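Skandale's first full album, Gesivus, comes out in May on Horell

April 6, 2026

Reading time: 7 minutes

Print this page | E-mail this page

FOR IMMEDIATE RELEASE

Hi, everybody. I'm the one person behind Skandale, and I've been putting out slow, bassy house singles on Horell for a good while now, and in May I finally have an album for you! It's called Gesivus. I'm writing my own press release this time because the last one I paid for called me "a sonic architect," and my sister has not let it go.

Gesivus is a house record at heart, with a lot of old electric piano and a lot of low end, and it moves slower than most of what gets played at one in the morning. There are some vocals on it (mine, chopped up until you can't tell) and one track with no drums at all, which the label was very nice about. If you liked the singles, you'll know where you are within a few bars. If you didn't like the singles, try the second side first -- it's rougher, and the piano mostly stays out of it.

I started writing it in Naseri, where I'd gone for a two-week stay and ended up renting a room over a tile shop for most of a winter. The room had a radiator that knocked, and a window that looked at another window. I had a laptop, a small keyboard with a sticky B flat, and a pair of speakers I couldn't turn up after dinner, so nearly everything on this album was first worked out very quietly. You can hear it, I think. The drums are close and small. When we got to the mixing stage the engineer asked if I wanted them bigger and I said yes, then we made them bigger, and then I spent an evening putting them all back.

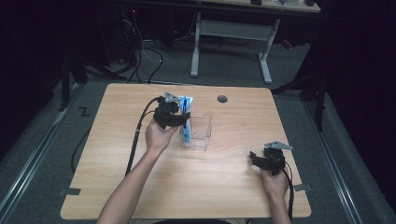 The piano came from the tile shop too, sort of. There was an old electric one in the back, under a sheet, and the family let me come down and play after closing. Half the keys were fine. The bottom octave had a buzz in it like a bee in a paper cup, and I fell in love with that buzz and wrote four of the tracks around it. We tried replacing it later with a beautifully serviced one at the studio and it sounded lovely and completely wrong, so what you get on the record is the original, recorded with one microphone, with somebody's phone going off on the fade of "Radiator" (yes, we left it in, and yes, people have already written to me to ask if it's their phone).

A word about the numbers, since Horell asked me to put them where journalists can find them. The first vinyl pressing is 1,000 copies. The album is 16 tracks long if you buy it on vinyl or download it, and 17 if you pre-order from the label's own store, where you also get a long version of "Second Window" that I love and that didn't fit on the record however hard I pushed. The catalog number is HORELL 1,483. There are not that many Horell releases. They started high to look established, and I've always thought that was very funny of them.

It's a double LP in a plain gatefold sleeve. I wanted no photograph of me on it and I got my way. The inside has the lyrics, such as they are, and a list of thank-yous that runs long because I kept remembering people in the shower. The downloads come in every format the store offers, and the vinyl comes with a code for them, so you won't have to pay twice to listen on the bus.

The first single is "Tile Song," and it's out today with this announcement. It's the friendliest thing on the album and the one my mother can hum. It began as a bass line I had on a loop while washing dishes, and then the chords showed up, and then I spent far too long on the hi-hats. There's a moment past the middle when everything drops out except the piano and a handclap, and I played an early version of that at a party where the whole back of the room clapped along, slightly late, all of them. So I moved the clap on the record to be slightly late. If you're a DJ and you're trying to line it up and it's making you crazy, that's my fault and I'm sorry!

There are two remixes of "Tile Song" on the way as well, both from within the Horell family. One takes it up to a proper club speed and loses the piano completely. The other one is nearly all piano. I like them both more than is decent for the person who made the original. 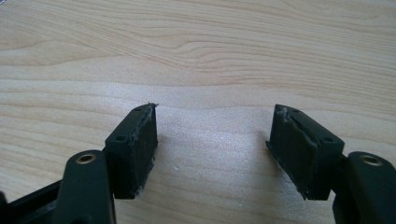 "Gesivus," the title track, closes the album, and it's the one I've been asked about the most by people who've heard the advance copies. It's long, it has no chorus, and it falls to bits on purpose over the last few minutes. I ran the whole mix out to a cassette, back in, and out again, until the top started to crumble, and then I kept the takes where it crumbled unevenly. I wanted an edge like the one on that left-hand pad, with the black rubbery layer all ragged and peeled and a thin strip of pale gray fuzz still hanging on down the side. The right channel stays cleaner for longer, so on headphones it's a strange few minutes, and I'd ask you to let it run to the end at least one time before you skip it.

People want to know what the word means. I made it up. I'd been singing nonsense over the chords so I'd have a melody to work with, and that was the sound that kept coming out of my mouth, and when I tried to put real words there the song went flat. There's plenty of nonsense singing in dance music and I'm happy to be in that company. Please say it with a hard G. Or don't, the label says it with a soft one.

I also want to say something about the order of the tracks, as I've had arguments about it. Side one is deliberately gentle. I know the advice is to put the big one first, and I know how people listen now, with a thumb over the button. But I grew up with records that took their time getting going, and the albums I go back to are mostly the ones where I had to walk in a little way before the floor started moving. So the opening track is a piano and some room noise, the kick drum comes in on the second one, and by the third you can dance if you'd like to. Horell asked twice if I was sure. I was sure once.

Now, the live side of things. I'm going to play the album from start to finish at a release party in Naseri in May, in a hall that normally does wedding receptions and has a very good wooden floor. I'll have the old electric piano with me (the family is lending it, and is also coming to keep an eye on it). The set will be the record in order, then a break, then I'll DJ until they turn the lights on. It's an all-ages show for the first half. Tickets will be up on the Horell store with the pre-orders, and there'll be some kept back for the door, so if you're passing through, come and try your luck. More dates will follow once I've worked out how to get that piano into a van without making the buzz better or worse.

For radio, blogs and podcasts: advance copies are ready now, and you can have the full album or just the single, whichever helps. I'm glad to do interviews by phone or e-mail, and I'm a much better talker before lunch. If you're premiering something, please ask for "Second Window" in the album version, as the long one is being held for the store. Sleeve art and a short bio are in the press folder. The bio is two sentences and does not contain the word "architect."

For record shops: the vinyl is going out through Horell's usual distributor and orders are open. Shops that took the earlier twelve-inches will get first pick, and a few of you have asked for listening-post copies, which we can do. Tell us what you need when you order and we'll put it in the same box.

And to everybody who bought a single, played one out, or stood near the speaker at one of the tiny shows -- thank you. I wrote most of this thinking I'd be playing it to a radiator.

Gesivus by Skandale is out in May on Horell, on double vinyl and download. "Tile Song" is out now.

Press contact: the Horell press desk, through the contact form on the label store.

Print this page | E-mail this page

Comments (5)

Guest: Pre-ordered! Does the store version of Second Window come with the vinyl too or is it download only?

Skandale: It's download only, but you get it with a vinyl pre-order as well. It lands in your account with everything else.

Guest: Tried to mix out of Tile Song last night using the promo. The clap. THE CLAP. Great tune though.

Guest: Any chance of a bigger pressing? I missed the last twelve-inch and I'm not paying the resale prices again.

Guest: Soft G for me, sorry. See you in Naseri.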